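Grustedcombe Assembly Works
Cell Maintenance Group
Minutes of the June meeting, held in the upper meeting room at 14.00

Present: Hatsue Yagi (Chair), representatives of Maintenance, Production, Stores and Health and Safety. Apologies were received from the Quality section.

1. Minutes of the previous meeting

The minutes were agreed as a correct record, subject to one correction under item 4, where "gripper pads" should read "gripper fingers".

2. Matters arising

2.1 Spare finger sets. Stores confirmed that the order placed with Muker had been received in full and booked in. One set is to be kept in the cell cupboard and the remainder held in Stores.

2.2 Lock on the cell cupboard. Still outstanding. Site Services to be asked again.

2.3 Handover sheet. The revised sheet is in use on both shifts. Production asked that the box for remarks be made larger. Agreed.

3. Sorting cell: condition and upkeep

3.1 The Chair introduced the maintenance report on the two-arm sorting cell, which moves circuit boards and wire harnesses between the centre tray and the side bins. The cell had run for 443 hours since the last full service. The service interval remains 500 hours, and the next service will therefore fall due before the group meets again. Production agreed to release the cell for one full shift for this purpose.

3.2 Maintenance reported 2 unplanned stops in the period. The first was caused by a worn cable clip at the wrist of the left arm, which had allowed the cable to rub against the joint cover. The clip was replaced and the cable route checked through the full range of movement. The second stop followed a harness catching on the gripper fingers at release. The fingers were cleaned and the opening distance reset, and the fault has not come back.

3.3 The group considered the present layout of the table. Maintenance explained that the tray position is set from the table edge and that the bins are then placed against it, two to each side. If a bin is moved during cleaning, the release points no longer match and the arms may let go of a part over the rim. It was noted that this had happened once during the late shift, without damage.
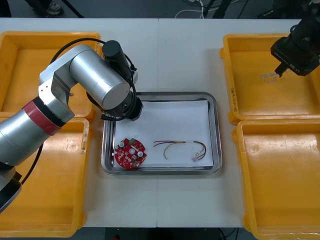

Sorting cell, item 3.3: centre tray with paper lining, side bins in place, right-hand gripper carrying wires over the upper bin.

3.4 After discussion it was agreed that corner marks should be fixed to the table for the tray and for each bin. Production asked that the marks be flat, so that the surface can still be wiped down. Maintenance will try a thin tape first and report on how it wears.

3.5 The paper lining of the tray was discussed at some length. Health and Safety had no objection to paper. Maintenance favoured it as giving a plain background for the camera and reducing glare from the steel. Production observed that sheets creased at the corners had led to missed picks on small boards, and asked for a cut size that lies flat within the rim. Stores will obtain a price from Zondov for sheets cut to size. In the meantime the lining is to be changed at the start of each shift, and at any time when it is torn or creased.

3.6 The Chair asked whether the grip force for bare wires should differ from that used for harnesses with connectors. Maintenance replied that a single setting had been used to date. A lower setting had been tried on scrap material, and 243 picks had been made with it, but the results had not yet been written up. Agreed that no change be made to the working program until the results have been circulated.

3.7 Cables. Health and Safety drew attention to the cables lying on the floor near the cell, on both the near and the far side of the table, and asked that they be covered or secured where people walk. Maintenance accepted the point. Covers will be fitted at the service - the routes may change when the controller is moved, but the walkway side is not to wait for this.

4. Service plan

4.1 The work for the coming service was agreed as follows:
Check and tighten base fixings on both arms.
Inspect all external arm cables and clips for wear.
Clean gripper fingers and reset opening distance.
Check the camera position against the reference sheet.
Re-teach tray and bin positions after the corner marks are fixed.
Run the cell at reduced speed for the first hour and record any missed picks.

4.2 Both arms are to be isolated and locked off before any work at the wrist. Hatsue Yagi reminded members that stopping the program does not amount to isolation, and asked that this be repeated at the shift briefing.

5. Training

5.1 Two members of the late shift have completed the Tsang operator course and may now restart the cell after a stop. Maintenance retains sole authority to alter taught positions.

6. Actions

Corner marks for tray and bins: Maintenance
Price for cut paper sheets: Stores
Report on lower grip force: Maintenance
Covers for floor cables, walkway side first: Maintenance
Release of the cell for service: Production
Larger remarks box on handover sheet: Production
Cupboard lock: Site Services, through the Chair

7. Any other business

Stores asked that empty packaging from spare parts be returned and not left at the cell. Noted.

8. Next meeting

To be arranged by the Chair once the service has been completed. The meeting closed at 15.10.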